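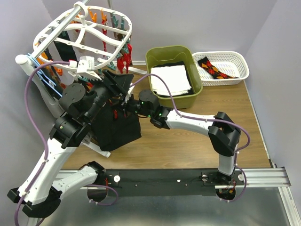
Minutes, residents' meeting, Purner building
25 February 2024, ground floor lounge

Quorum ok. Last minutes approved, one fix: the bike room key deposit is 5 dollars, not 15.

1. Laundry room

Dryer 2 still out. Part on order from Murín, they say March. No refund on the cards, credit gets moved to next month. Sign on the door is out of date, new one going up.

Long talk about drying things in the hallway. Fire rules say no racks on the landings, period. Inside your own unit is fine. Several people said the small stuff is what clogs the machines anyway and they'd sooner hang it. Oval hangers with pegs work ok for socks, take up less room than a floor rack. 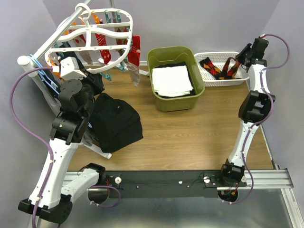
Somebody asked if we could put a rail up in the laundry room itself so folks can leave things overnight. Mixed views. Worry about stuff getting left for a week and who moves it. Agreed to try one rail on the back wall until the next meeting, anything left over 2 days goes in the lost and found bin. Budget up to 80 dollars, passed, 6 in favor, 2 against.

Lint traps: please clean them. Every time.

2. Quiet hours

No washers after 10 pm. Units over the laundry room can hear the spin cycle. Asked for a timer on the outlet, landlord to be asked wether it's allowed.

3. Front door

Closer is slamming again. Was adjusted in the fall, didn't hold. Get a quote for replacing it. Packages: a few gone missing from the lobby, police report made for one. Don't buzz people in if you don't know them. Camera idea tabled, no agreement on who would see the footage.

4. Courtyard

Benches need sanding. Tutetti next door will lend us the sander if we return it the same day. Date to be set once its warm enough. Planters: herbs again, no tomatoes, they got blight last year. Hose has a split near the tap.

5. Other

Recycling pickup moved up, bins out the night before. Elevator inspection passed. Light on the third floor stairs flickers, reported twice.

Next meeting in March, same room, date by email. Bring your own chair if you can, we ran short.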